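Moving the battery on the Kedura (again)

I finished the Kedura back in March and I've been fiddling with it ever since, so it's time I wrote some of it down before I forget which of my changes helped. For anyone new here, it's a little high-wing foam park flyer from Prorkitside, three channels, motor up front, a flat fuselage box you glue together yourself and a wing that goes on with rubber bands. I bought it for calm evenings at the Sarpong field, when I don't want to haul out the big trainer and charge four packs just to get twenty minutes of puttering around.

It flies! I should say that first, because the rest of this is mostly complaining.

What was bugging me

The kit says it should come out at 300 grams ready to fly with a 500 mAh two-cell pack. Mine was heavier than that, which I expected (I am not a light builder, I like glue), but the bigger problem was the balance. With the battery where the drawing puts it, right under the leading edge, my plane sat tail heavy on my fingertips. Only a bit. I told myself it would be fine, and I threw it, and it reared up like a horse and I spent the whole first flight holding down elevator with my thumb going white.

So I did what everybody does and stuck a nickel to the nose. Then another nickel. Then I had a plane that was heavier still and had coins taped to it, and it mushed around the turns at half throttle where it should have been floating. It got me home from a few evenings out, but I hated looking at it.

The thing is, the battery is the heaviest single item in a model this size, and dead weight in the nose is silly when you have live weight you can slide around. I knew that. I've told other people that at the Wostby swap meet, with a straight face, while my own plane had pocket change on it.
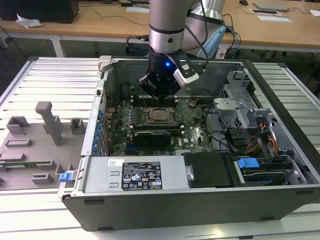

Making room up front

The Kedura has a plywood former just behind the motor mount, and behind that is the battery bay. There's a good bit of empty space between the former and the firewall but you can't get the pack in there, because the hole in the former is only big enough for the wires. I guess it's meant to keep the battery from sliding into the speed control.

I took the motor off, pulled the speed control out, and opened the hole up with a sanding drum on the rotary tool. Go slow with this! The ply is thin and it sits in foam, and the foam does not care about your feelings. I let the drum grab once and it chewed a groove in the side of the fuselage that I had to fill with lightweight spackle. It's on the bottom left and I see it every time I pick the plane up.

Once the hole was the same height as the pack, I rounded the corners a little and ran thin glue around the cut edge to stiffen it. Then I had to find somewhere else for the speed control. I ended up mounting it on the outside, on the belly, just behind the motor, with a strip of hook and loop and a small zip tie. It gets all the air it could want out there. It does look a bit like an afterthought, and I'll need to watch it on landings if the grass has been cut short, but the wires are now shorter and the whole nose got simpler.
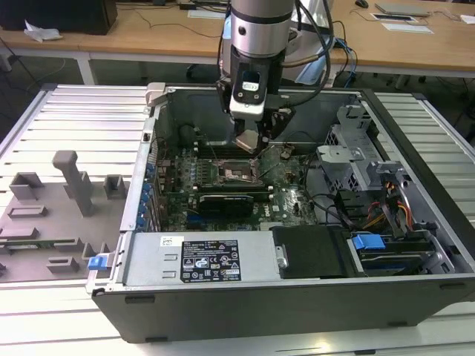

The case with its side panel off, Dell board in the middle.

Finding the balance point without losing your mind

I used to balance everything on my fingertips and call it good. For a big trainer I still do. On something this light, though, the difference between your fingertip and where you think your fingertip is can be the whole problem, so I made a stand out of two pencils stuck upright in a scrap of two by four, eraser end up. Put marks on the underside of the wing with a felt pen, one on each side, set the plane down on the erasers and see which way it tips.

A few notes from an evening of doing this over and over:

Do it with everything on board. Prop, spinner, wheels if you use them, the rubber bands, all of it. I forgot the wheels on the first go and wondered why my numbers made no sense.

Do it with the pack you really fly. I have two brands of 500 mAh packs and one is noticeably fatter and heavier than the other.

Turn off the ceiling fan. (Yes.)

Start at the front end of the range on the drawing. A nose heavy plane is boring and you can always move the pack back a little at a time. My first flight was at the other end of the range and I've told you how that went.

With the former opened up I could slide the pack almost to the firewall, and the plane went from tail heavy to slightly nose heavy with no nickels at all. I made a happy noise out loud in the garage. Then I slid it back until the wing sat level on the pencils, a hair ahead of the mark on the drawing, and drew a line on the inside of the fuselage so I could find that spot again.

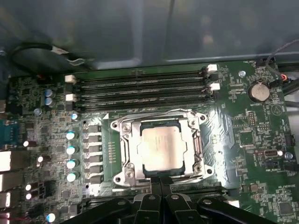 The next calm evening I took it out to Sarpong. If you haven't been, it's the big mown field past where the 603 turns around, with the tree line on the west side that eats planes. I got there with the sun going down and hardly any wind, gave it half throttle and a gentle push, and it just went. No rearing up. I had two clicks of down trim in it from before and I took both out on the first lap. I climbed it to what I'd guess was nearly 300 feet, cut the motor and let it come down on its own, and it took its sweet time.

Turns are much nicer too. This is a rudder and elevator plane, so it leans on its dihedral to bank, and with the extra weight in the nose it used to yaw first and then fall into the turn a second later. Now it rolls in smoothly and I only need a touch of up to hold it around. Same prop, same motor, same clumsy thumbs.

I flew 3 packs and went home in the dark with mosquito bites.

Keeping the pack where I put it

That leaves the part I'm still working on, which is holding the battery. The kit gives you one strap and a strip of hook and loop, and that was fine when the former was there to stop the pack from sliding forward. I cut that stop away, so now a hard arrival would send the battery straight into the back of the firewall, and I'd rather not find out what a dented pack does inside a foam airplane.

So far I've glued in a second strap, made from a cheap cable tie with hook and loop on it, and put a block of soft foam between the pack and the firewall. The foam is cut to length so the front of the pack lands on my pencil line every time, and I like that a lot! I don't have to measure at the field, I just push the battery forward until it touches the foam and do up the straps.

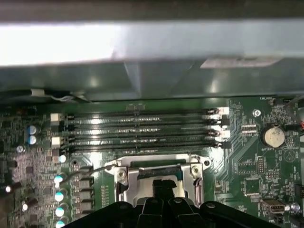
What I would really like is a proper little tray that the pack drops into, with some kind of catch at the end. I've been sketching it on the back of the Prorkitside receipt and my best drawing so far has a thin ply floor, two side rails and a hinged tab that flips over the back of the battery. It's pretty much how computer memory goes in, with those black slots in a row on the board and a latch at the end of each, some white and some black in this case. I'd love mine in a bright color too, so I can look down through the hatch and see whether it's closed before I throw the thing. My worry is weight. Every piece of ply I add is a bit of what I just saved by dumping the nickels, and hinges that small are a pain to make so they don't flop around.

If I do build it, I'll probably try it in cardboard first and see if the hatch still shuts. There isn't much height in there. The other option is to leave the straps alone and just replace them when they wear out, and that's what most sensible people would do, so we'll see.

Odds and ends

The rubber bands that came with the kit were no good after a month. I went back to the number 64s from the office supply aisle and keep them in a jar with a little talcum powder.

I had to redo the range check after moving the speed control, and the receiver antenna now runs along the top of the fuselage, well away from the motor wires. All fine so far.

I also put a strip of clear packing tape along the belly from the speed control back to the wing. It weighs next to nothing and the foam was already getting chewed up from landing on stubble.

If you have a Kedura and you've solved the battery thing in some neater way, leave a comment, and tell me what yours weighs while you're at it. I'll have mine at the next Wostby swap meet with the hatch off, so come poke around in it. Please ignore the groove on the bottom left.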